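Setting Up Your Fomia Dish Rack

Great, the rack is out of the box! Next comes the fun part.

1. Click both side rails into the base.
2. Slide the drip tray in, spout toward the sink.
3. Hang the cutlery cup on either rail.

Note: Plates up to 34 cm wide fit upright.

Caution: Keep the rubber feet off a hot stove.
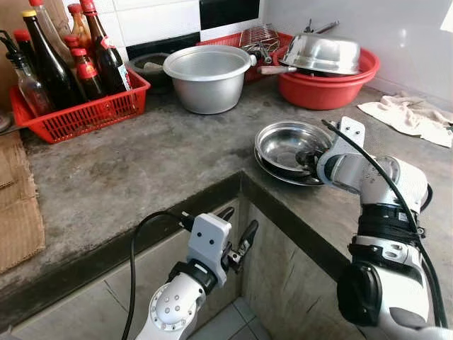 Can the drip tray go in the dishwasher?
Top shelf only, and it comes out looking lovely!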